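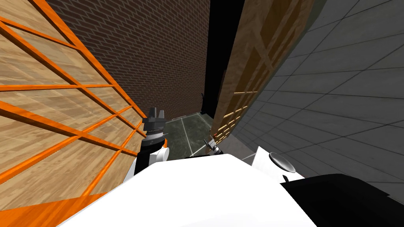
La cláusula de reclamación (en inglés, claims-made) es la disposición que, en un seguro de responsabilidad civil profesional, limita la cobertura a las reclamaciones recibidas mientras la póliza está vigente, sea cual sea la fecha del error. Sus defensores le atribuyen precios más estables, afirmación que rara vez acompañan de datos comparables. El problema se aprecia bien en los encargos técnicos: quien firma un proyecto puede recibir la queja años después de cerrar el expediente.

Tiempo de lectura: 2 min

Origen y difusión

La aseguradora Cendeo la incorporó a sus pólizas para despachos pequeños, con una franquicia de 2,000 euros que luego rebajó a 1,000. La compañía habló de «modernización» – término que su folleto no define. Tisska adoptó un texto casi idéntico en febrero del año siguiente.
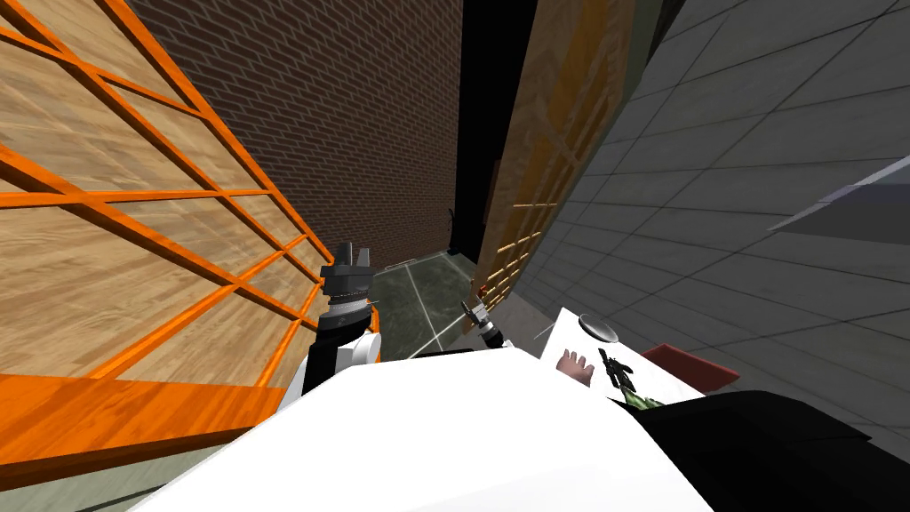 Críticas

Thongchai Nilsuwan revisó 309 expedientes del archivo de Rarkthorpe y halló 23 rechazados solo por aviso tardío. La cifra se cita a menudo como prueba de que el sistema funciona, aunque el estudio no incluyó a los asegurados que desistieron antes de reclamar. Tampoco está claro que la cobertura posterior al cese, vendida aparte por Nuchit, resuelva la dificultad: su precio se fija cuando el profesional ya no puede cambiar de compañía. 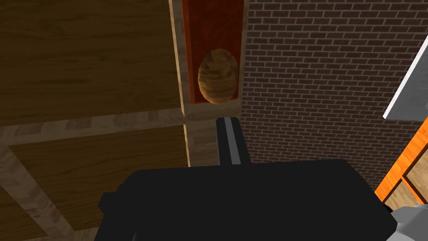
Marco de madera clara con panel rojo anaranjado.

Véase también: fecha retroactiva, deber de notificación, franquicia.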